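Hunside cell, notebook, August

Picking up from the last entry, which stopped in the middle of the regrip problem. I've put the regrip problem aside for now. This entry is mostly for the people who will stand next to the cell at Sekerside, and for whoever writes the shift instructions, because I keep giving the same answers out loud and would like them on paper.

Background for anyone reading this cold. Sekerside packs single-serve cereal into mixed trays for hotels and school kitchens. At present the mixing is done by hand at a long table, five people to a line. They pull boxes from open cases, turn them face out, and set them in the tray in the order on the pick sheet. Hirnanus is our name for the job of getting the arms to do the pull and the turn. The tray fill stays manual in the first phase. The Latuheru line goes first, since it has the fewest flavors and the shortest pick sheet.

Morning, 9:40. Started with boxes standing upright, mixed flavors, spaced by eye. Wanted to see how the arm did when one box stood partly behind another.

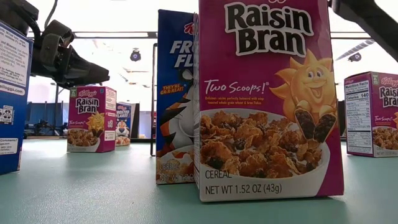
Results on the upright boxes are decent. The approach from the side is slower than from the top but it leaves the print alone. From the top the fingers want to pinch the flap end, and a single-serve carton is mostly air up there, so it caves. I had the force at setting 5 from earlier work and dropped it to 2. At 2 the box holds its shape and still comes up. I would not go higher for any carton in this size, whatever the flavor.

Face-out is the part the packers asked about most when we visited. They do it without looking. One of them told me she turns the box with her thumb while the other hand is already on the next one, and I watched her do it for a whole case and still couldn't say exactly when the turn happened. The arm has to lift, go to a clear spot, rotate, and set down. It is a much slower motion and it needs room. So the table at Sekerside will have to give up the stretch where people now park their open cases, and the cases will need a shelf at waist height. Nobody has ordered the shelf. I will.

Things the packers said that should go in the plan, in no order:

The reach into the case is what hurts. Shoulders, mostly, and the wrist on the turning hand. If the arms take the reach and people keep the tray fill, most of them are in favor.

They don't want to be the ones who only clear jams. Two people said this separately. On the old case sealer the person nearest it ended up as the jam person for years, with no change in grade.

They talk while they work, across the table. The guard as drawn puts a post and a rail right where heads would be. Facilities says the post can't move. I think the rail could go lower and I've asked.

Break timing. Right now the line stops together. With an arm that doesn't stop, somebody has to stay, or the arm has to be told to wait. I'm in favor of telling it to wait. The supervisor wanted to know what that costs. I said I'd work it out and haven't yet.

Pace is the other open question. The hand line is set up for 918 trays a shift. The target for the arms in phase one is lower than that, and it should be written down as lower, in the place where people will see it. If the sheet on the wall still says 918 the packers will be making up the gap by hand, and then we've added a machine and made the job harder.

13:15. Changed over to the raised board. The idea is to have two heights to pick from, because the trays and the cases won't sit level with each other at the real table. I expected the wrist view to have trouble at the front edge of the board and wanted a closer look before anyone tuned anything.

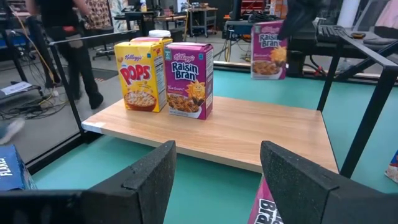
Wrist view, fingers open. Pops and Raisin Bran on the board, more boxes beyond it and down near the fingers.

Notes on the two heights:

Side grip works on the board as long as there's finger room next to the box. Two boxes side by side is the hard case. The outer face is easy to reach, the inner one isn't. A person just tips one box away with a fingertip and takes it. I tried giving the arm a small nudge move before the grip and it's promising, but it needs a limit on travel so it doesn't walk a box off the board.

Boxes lying flat are a separate problem. I'd like to leave them for the packers at first. That has to be agreed with them and not just assumed, because "leave it for the packer" is how the jam person got started on the sealer.

Bright colors are no trouble. What does matter is a box turned so the side panel faces the camera. The text panels look much alike across flavors, and the sorter needs the front. Marked as open.

15:30. Call with the Sekerside supervisor. We went over who does what on day one. Agreed so far: the operator role rotates through all five positions and nobody holds it for more than half a shift. Everyone on the line gets the stop-and-restart training, including the part-timers. Anyone can stop the arm for any reason and doesn't have to write it up. I had the last point in my draft as "report each stop" and the supervisor asked me to take it out. She's right. If there's a form, people will reach in around the arm to avoid the form.

Still not agreed: whether the operator spell is paid at the higher grade. That's above both of us. I said I'd put in writing that the work is different and needs training, which I can say plainly from having done it all day. Watching an arm and deciding whether to step in is tiring in its own way. By mid-afternoon I was slower to hit stop than I had been in the morning, and I know this cell well.

Ticket 319 (flap crush on top grip) can be closed once the new force setting is in the default file. It's in my local copy only, so don't close it yet.

To do before the next visit:

Order the waist-height shelf, get the depth from facilities first
Move force setting to the default file, then close 319
Travel limit on the nudge
Work out the cost of pausing for breaks
Redraw the guard with the lower rail and send it to the line before it goes to facilities
Ask for a few crushed cartons from the Sekerside waste bin — ours are all too clean

Left the cell powered down, key in the drawer. Regrip notes are still on the previous page and still unfinished.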